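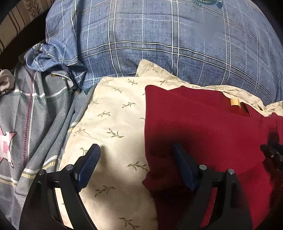 Looking After the Hand-Held Gripper: Your Questions Answered

This page is for anyone who takes a gripper out on the cloth-sorting work at Hullport. It started as a list of things people kept asking Zorica Angelovski in the hallway, and it keeps growing. If you like small mechanisms, you're going to enjoy this one!

How do I know the fingers are set up right?
Open them fully and look straight down between them. The two blue pads should lean toward each other at the same angle, like a mirror image. If one leans more than the other, loosen the outer pin on that side, nudge the finger over and tighten it again. Then close slowly on a single layer of thin cotton. You want both pads to touch the cloth together.

Which way do the ridges on the pads go?
Facing in, toward the cloth. The smooth side goes against the finger. It sounds obvious until you're swapping pads at the end of a long session (I've done it wrong, and so has Haris).

How often do the pads need cleaning?
After every 10 bundles, or sooner if you're on anything fluffy. Lint packs into the fine ridges and the grip gets noticeably worse. A dry toothbrush does a lovely job – brush along the ridges, then wipe with a damp cloth and let the pad dry before you pick anything up. Please don't use oil or furniture polish anywhere near them.

One finger feels stiff. Is it broken?
Probably not. Nine times out of ten it's a thread wound around one of the silver pins. Work the finger open and shut, look for the spot where it catches, and pull the thread out with tweezers. Check the long openings in the fingers too, where loose fringe loves to hide. If it still sticks, bring it to Borislav Ivanov.

Can I practice on any fabric?
Yes, and the more mixed the pile, the better! Plaids, prints, smooth stuff, something bulky. Slippery cloth shows up a worn pad right away, and big folds show you if the fingers are opening wide enough. Take out anything with open safety pins first.

When do pads get replaced?
When the ridges look flat in the middle or you can peel up a corner. Change both together, even if the second one looks fine. Each gripper has 2 spare pairs in the Stistano drawer. Write the swap in the log, with the gripper number. Number 82 is the one with the newer pins, so its screws come from the separate bag.

Who do I tell if I drop it?
Eleni Stojanovska, before you use it again. She'll check the pins and run three test grabs with you.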